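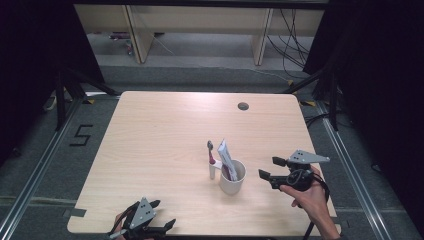 White cup with toothpaste tube and toothbrush, table top.

Home Projects Reports Grants Contact

Nosesska Author Interview Archive
Interim progress report to the Gallimura Fund
February 13, 2021
Prepared by Pouran Mirzaei, project lead

1. Scope of this report

This report covers work on the transcription and indexing of recorded interviews with writers of popular fiction, mainly historical romance and family sagas. The interviews were made for a regional radio book program and passed to Nosesska when the program closed. The grant pays for transcription, rights clearance and a searchable index. It does not pay for new interviews or for the repair of damaged tape.

2. Transcription

The collection holds 296 interviews. First-pass transcripts exist for all of them except the group described in section 4. Each transcript is typed from the digital copy, checked against the sound by a second person, and then marked up with speaker names, book titles and time points. Finished transcripts now run to more than 2,000 pages.

The checking stage is slower than the typing stage. The most common errors are in titles. Many of the authors' books came out under one title in hardcover and another in paperback, and speakers often use a working title that was never printed. Farzad Abbasi has drawn up a title list that gives all known forms of each title, and checkers now work from it. Pen names are handled the same way: the index entry goes under the name used on the book being discussed, with a cross-reference to the author's other names.

Laughter, pauses and page turns are not transcribed. Readings from published novels are marked with a start and end point only, and the text of the reading is left out until the publisher has agreed to its use.
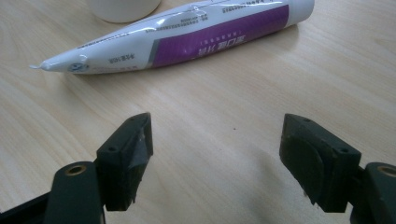 Can a reader listen to an interview before the author has signed a release?
Only in the reading room, on the terminal set up for that purpose. Online access to the sound and the transcript opens when the signed release is on file.

3. Rights clearance

Release letters have gone out to all authors or estates for whom an address is known. Bijan Taheri keeps the log. Replies fall into four groups: full release, release with cuts, refusal, and no answer. At present 25 letters are unanswered after a second mailing. Most of these concern authors whose agency has closed or merged, and the next step is to trace the current agent through the publisher's contracts office.

Requests for cuts have been short and easy to meet. They usually concern remarks about a former editor, an advance, or a book the author later withdrew. Cuts are made in the access copy and in the transcript. The master file is kept whole and closed.

4. Items on hold

The recordings on hold number 19. All come from the same season of the program and were copied at the wrong speed. Bahman Ahmadpour has compared several of them with the broadcast schedule and finds the error to be constant within each tape but different from one tape to the next, so a single correction cannot be applied to the group. Rolland, the transfer firm, has agreed to copy them again at no charge. The tapes were packed and collected in January. Transcription will start when the new files pass a pitch check.

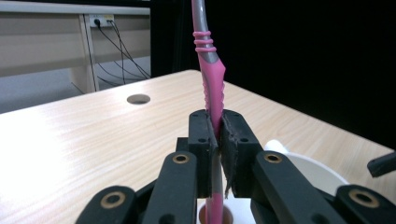

The hold does not affect work on the index, which is built from finished transcripts only and can take new entries at any point.

5. Index and catalog

The index runs on the Grotetti catalog package. Fields in use are author, pen name, title, series, publisher, subject and date of broadcast. The series field was added after testing, when it was found that readers of romance and saga fiction tend to search by series name and often do not recall the title of a single volume. Amirhossein Bagheri wrote the import script and has documented it for staff use.

One fault remains open. Titles that begin with a number sort ahead of the letter A in the browse list and are also repeated under their spelled-out form. The duplicates are harmless but confusing. The supplier has been informed.

6. Spending

Spending on transcription is in line with the budget. Rights clearance is under budget on postage and over on staff time. We ask the Fund's approval to move the unspent postage and travel lines to staff time, with no change to the total. A revised budget sheet is attached.

7. Next period

Work planned up to June: complete second checks on the remaining transcripts, trace the missing agents, receive and test the new copies from Rolland, and open the index to outside readers in its present form.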